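Wristband keychains get a color code at Urno

10/24/26

If you've ever stood at the Urno sign-out desk waiting while somebody hunts for a locker key, good news! We're finally sorting out the coil wristbands (the stretchy, springy ones you wear on your wrist), and I've been happily up to my elbows in them.

From now on yellow means lockers and black means the workshop rooms. That's the whole system, and I love it already. Both colors used to live in one drawer, and you took whatever came up first.
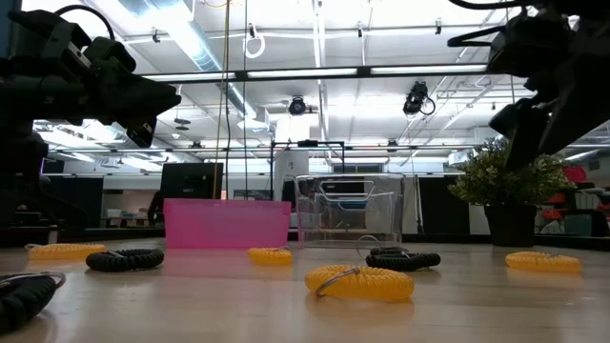 Yellow and black coils out on the wooden tabletop, with the pink and clear bins beside them.

We ordered 40 new wristbands from Nishimura to go with the old ones, so there should be plenty even on busy October evenings. If your coil has gone limp or lost its ring, bring it in and we'll swap it, no charge.

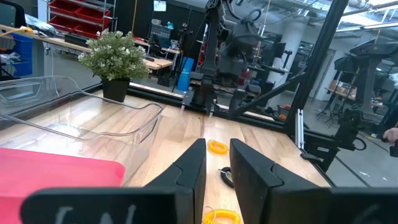

I did ask whether we could have a third color for the bike shed, but Mandasholm members already use green tags there and would like to keep them. Fair enough!

The new setup starts next week at both desks. Please drop your coil back when you leave, even if you're only popping out for lunch (I'm guilty of this too, I once wore mine all the way home).

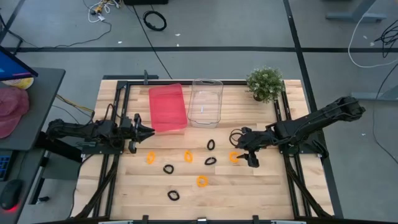 The bins and the potted plant at the back of the table, orange and black rings in front.

Spare keys are still kept at the Allano Street office.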